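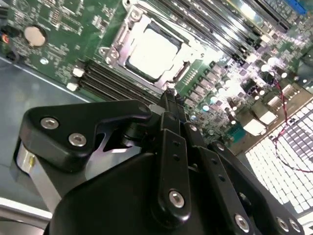

Old server board – replace the coin cell first, or leave it alone?

Forums > Home Servers > Boards and Sockets
Last updated September 2023

fernandbracket
Hello all! I finally brought home the green server board I'd been eyeing at the Femport surplus sale (paid 303 for the whole box, board and fans and a sack of screws, and I'm still pleased with myself). The processor is in its socket under the metal retention frame, and I'd love to leave it there. My question is the coin cell over on the left. Would you put in a new one before the first power-up, or see what the old one does?

pebble_lane
Congratulations, what a nice thing to bring home! Change the battery. It costs next to nothing and you'll save yourself an evening of wondering why the clock is wrong. While you're in there I'd open the lever and put fresh paste on too – well, clean the top of the processor at least, then close it all up again and paste it when the cooler goes on.

oldtoaster262
I'm going to disagree with pebble_lane, kindly. Battery yes, lever no. I opened a perfectly good socket on my Darnlow box in June, just to have a look, and bent 5 pins putting the thing back. If the processor is seated, wipe the top with the frame closed and be happy.

pebble_lane
Fair enough, but then you never learn what's underneath, and used boards do come with surprises. I've opened plenty and only regretted one of them (a long story with a cat in it).

marrowfat
Can I ask about memory? You've got a bank of slots on each side of the socket, so please look in the manual before you fill anything. My Braltness board wouldn't start at all until I moved one stick to the slot it wanted, and I'd spent 10 days blaming the power supply.

fernandbracket
Thank you, that's a very good point! I was going to fill the side with the white latches standing up, purely on the grounds that they looked ready for me. I'll find the manual. Battery ordered from Cho this morning, and the lever stays shut for now – sorry, pebble_lane.

pebble_lane
No hard feelings, tell us how the first boot goes!

8 comments · 5 shares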